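Ticket 257 — Bag task: hand pose drops out during zip closure
Opened by: Imke Harms
Assigned to: Jarmila Paulík
Component: Hrnčiar retargeting
Status: Open, workaround in place

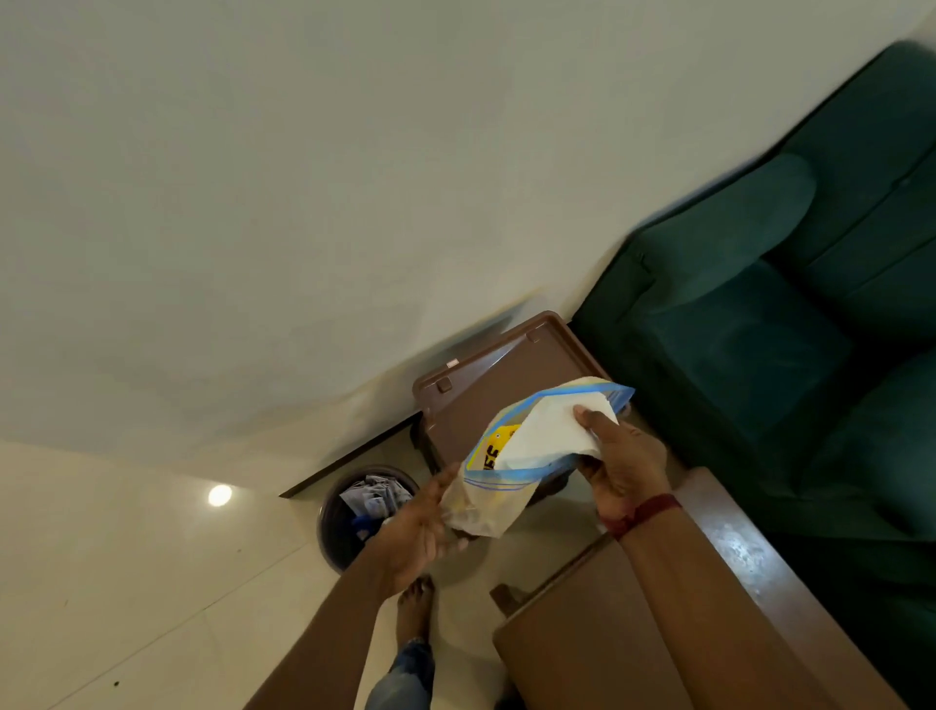
Affected task is "pack and seal bag", hand demonstrations only. The same task recorded by remote control on the Badton arm replays without errors.

Symptom: the right hand track is lost as soon as the fingers go inside the bag. The retargeter holds the last good pose for 11 frames, then jumps to the new one. On replay the arm pulls sideways and the bag comes out of the grip.

Expected: track is kept, or the segment is flagged and left out of the training set.

Steps to reproduce
1. Load any bag episode from the Liltolberg set.
2. Run retargeting with default settings.
3. Scrub to the point where the right fingers pass the zipper seal.

20th November, Harms
Checked 55 episodes. The fault shows up with clear bags and does not show up with paper ones. Head camera calibration is fine. Clock offset between camera and wrist tracker is 2 ms, so I am ruling out sync.

Paulík
Reproduced. The hand detector still returns a box, but fingertip confidence falls below the cutoff behind the plastic. The filter then throws away the whole hand — wrist included — when only the fingertips are bad. Wrist data from the tracker is good all the way through.

Harms
Can we keep the wrist and fill in the fingers?

Paulík
Yes. Set drop_mode to "joint" in the Wukico config and rerun. Fingers are interpolated between the last and next good frames. Gripper width will be wrong for short regrasps, so check those by eye before export.

Harms
Reran the set with drop_mode "joint". No jumps in the wrist path. Gripper opens early in a few episodes, all of them with a regrasp at the seal. I have marked those as "do not train".

Paulík
Leaving this open for the gripper width error. Fix is planned for the December build. Do not change the confidence cutoff in the meantime — it is shared with the folding tasks.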